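Section 4: Setting Up the Table Top for a Small Table

Welcome back! If you have come straight from Section 3, your Stedside table should now be standing on its own legs, with all the bolts snug and the top clipped down. Now we come to the pleasant part, which is laying it. We have kept this section to a light setting for one person, the kind you might put out for a late breakfast or an afternoon snack in September, and you can build it up from there once you have the hang of it.

Before you start

Wipe the top with a soft damp cloth and let it dry fully. Please don't skip the drying (we know it is tempting), as a plate set down on a damp top can leave a ring that takes some patience to shift. Have your plate, your mug and whatever you are using for decoration close at hand.

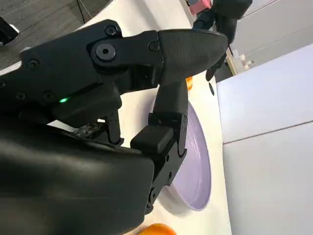 Page last changed: September, by A. Barasa, Stedside guides

4.1 Placing the plate

1. Stand or sit where the person eating will sit. It makes a surprising difference to where the middle seems to be.

2. Set the plate down flat, with both hands if it is a heavy one, and lift it again if you want to move it. Dragging is the most common cause of fine scratches on a white top.

3. Leave a comfortable space between the plate and the front edge, so that there is room for a forearm or a folded napkin.

4. Step back and have a look. A pale plate, such as a lavender one, is very forgiving on white, and a little to the left or right will do no harm at all.

Note: Unglazed rings on the underside of a plate can be rough. Run a fingertip around yours, and if it catches, put a thin felt dot under it in three or four places. The felt dots in the spares bag are part number 143, and you are welcome to write to us for more.

4.2 Placing the mug

1. Put the mug beyond the plate and off to the right, with the handle pointing right. Left-handed readers should of course turn all of this around.

2. Keep it clear of the round cable openings in the top. If you aren't running any cords, leave the black covers in.

3. Fill the mug after it is in place. Mwangi Chege, who tested this section for us on his own kitchen table, asked us to print that in large letters, but we hope plain ones will do.

Caution: The top is safe with cups and mugs up to 70 degrees Celsius. For anything hotter, and for teapots in every case, use a mat.

4.3 Adding something cheerful

1. Choose one or two small things in a color that stands apart from the plate. We are very fond of orange at this time of year, and a couple of little toy pumpkins with orange and cream stripes look lovely against lavender and teal.

2. Put one on either side of the plate, and don't fuss too much over making them match.

3. Leave the plate itself empty until the food is ready.

4. If you are using real gourds or fruit, stand them on a saucer overnight. They can weep a little at the base, and the juice will stain if it is left.
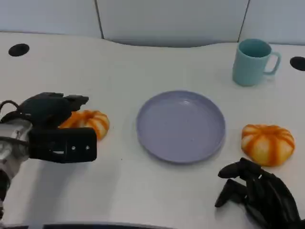 Can I leave the table laid all day if it stands near a window?
Leaving it for a day does no harm, but in strong sun the top can fade unevenly under anything that stays in one spot for weeks. Move your things every so often, or draw a curtain during the brightest hours.

4.4 Clearing away

1. Take the mug first, then the plate, then the decorations.

2. Brush crumbs into your hand, well away from the cable openings. If some do fall in, lift out the cover and use a dry brush.

3. Wipe the top once more with plain water. For stubborn marks, leave a damp cloth on the spot for 20 minutes and then wipe again.

For replacement covers, please quote part number 1409 when you write. Section 5 deals with adding the side leaf.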